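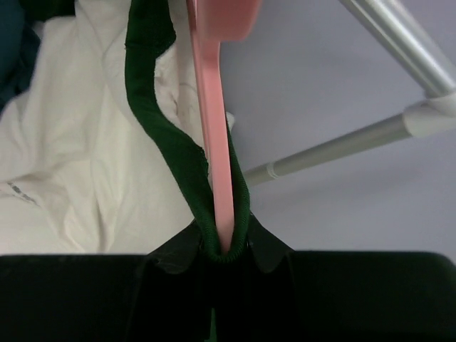 Hullitz shop puts off buying a second garment robot until July

By the Bavuver newsletter desk
Nov 24, 2024

If you've been following the garment handling project over at Hullitz (and judging by my inbox, plenty of you have), there's finally some budget news to pass along. The second arm isn't happening this winter. It's been pushed to July, and in the meantime the money goes into grippers, spare fingertips and a better rack.

I drove out to the Bedinham workshop to hear it in person, and I'll admit I was hoping for something bigger. A second arm is a fun headline! A box of fingertips is harder to sell to my editor. But after an afternoon with the planning sheet I came around to their way of seeing it.

The job they're trying to get right is hangers and clothes. Picking one garment out of a row, taking hold of a strip of knit where it loops around the end of a plastic hanger, that sort of thing. The strip is narrow, the hanger is slim, and there's usually another piece of clothing hanging right behind both of them. A black fingertip on each side of a fold of green ribbed cloth looks like nothing much, and it's where most of the shop's hours have gone this year.

So, the numbers. The plan approved this week has 3 parts. The first is a set of replacement fingertips, enough to get through spring without anyone having to ration them. The tips now on the machine are the angular kind. The shop wants to try a softer pad alongside them and keep whichever one treats ribbed knits better. They've priced the pads at $791 for the first order, shipping included, and I've seen the quote.

The second part is the rack. What they use now is light tubing with push-on connectors, which is fine for a closet and a bit wobbly for a machine that tugs on things all day. They got quotes on a heavier one and then decided to buy extra connectors and brace the old one first. I liked that. I've covered a lot of equipment purchases where the sturdy version showed up on day one and the measurements were wrong.

The third part is hangers and clothes, and this is the line everyone laughs at. Over 30 garments, bought secondhand, in as many fabrics as they can find — jersey, rib, plain cotton, a few slippery things — plus a mixed lot of plastic hangers. It's the cheapest part of the plan by a mile. It's also the one the crew argued for hardest, and they got the full amount.

What about the arm itself? The shop had been talking with Tamuno about a second unit to go next to the first, and those talks are still friendly. The lead time is 7 weeks from the deposit. The trouble is floor space and power on the Bedinham side, where the back wall needs new outlets before anything else gets plugged in. The landlord says spring for the electrical work. Add the lead time to that, add a little slack for the usual delays, and you land in July.

There's also the service contract, which I hadn't thought about until I saw it on the sheet. One arm is covered under the plan they already pay for. Two would bump them up to the next tier, and the next tier bills for a full year even if the second machine only runs for part of it. Waiting until the renewal date lines things up. It's dull stuff, but if you're planning a purchase like this for your own shop, go find your renewal date before you call anybody for a quote.

I asked whether waiting would slow the work down, and the answer was a pretty cheerful "some." With one arm, every gripper test has to take turns with everything else. The crew has split the day so that cloth work gets the mornings and swapping parts gets the late afternoons. They're also keeping a log of how long each set of tips stays on the machine, and that log is supposed to settle how many sets to budget for when there are two arms to feed.

A few of you wrote in asking if Hullitz would share the planning sheet. They will, with the supplier prices taken out, and I'll put a note in the newsletter once I have the file. It's set up in a simple way, with one column for the purchase price and another for whatever the thing will need over the next year. The second column is longer than I expected.

The softer pads should arrive before the holidays. I've been invited back to see them go on, and I've already said yes.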